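Two generations at the press brake: Hulley Sheet Metal
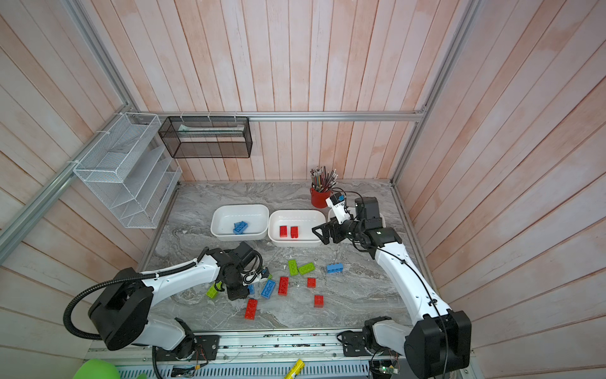
Urley, 17/11/2018

Filipa Louro was on the phone to a farmer when we arrived, taking down the size of a feed hopper. She wrote it on the back of a delivery note and pinned it up by the door. "He'll want it by the weekend," she said. "They all do."

Louro runs Hulley Sheet Metal with Birthe Egilsson, whose father started the firm in a rented unit behind the grain store. It cuts, folds and welds steel for farms, bakeries and builders, mostly within an hour's drive. Orders can be as small as one bracket. The biggest last year was 2568 shelf supports for a furniture maker called Lotis.

"We said yes before we'd worked out where to put them," Egilsson said. "They were stacked in the passage and up the stairs. You had to go out the front and round the side to get to the kettle."

Egilsson learned to weld at school age, during the holidays. She left to work in a shipyard and came back when her father's eyesight began to fail. He is 86 and still asks to see the order book.

"He doesn't like the prices," she said. "He thinks we charge too much for folding. I've told him what a sheet costs now and he won't have it."

Louro joined as a bookkeeper, two mornings a week. She now does the quoting and the buying, and can use the smaller guillotine if somebody is off. The firm employs five people besides the two of them. Valdemar Ingvarsson, the longest serving, does most of the stainless work.

"I prefer the one-offs," Ingvarsson said. "With a long run you stop looking at it, and then you get a bad one and have to go back through the pile."

The firm bought a second-hand press brake in May. It came from Ásgeirsdóttir, a ventilation company that was closing its workshop, and needed a new back gauge before it could be used. Louro would not say what they paid. The old brake has been kept for thin sheet.

Asked whether they would move to a larger unit, the two gave different answers. Egilsson would like a higher roof and a proper loading bay. Louro has looked at the rents.

"We'll talk about it after the winter," she said, and went to answer the phone.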